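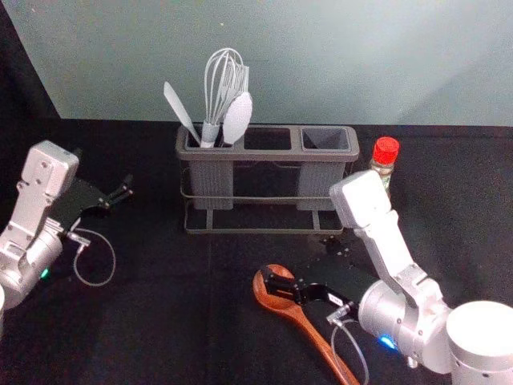
Planner sync – minutes
April, posted by Danilo Pascual

Present: C. Hegedűs, D. Pascual

1. Utensil task. The planner still takes the spoon by the bowl. Csaba wants handle grasps ranked first – he will change the scoring.

2. Logs. 19 of 222 runs have no right wrist timestamps. Danilo to patch the recorder.

3. Replan timeout stays at 25 ms.

Next meeting 10:30, same room.

Filed under: Motion & Control
© Gulavura | Contact | Back to top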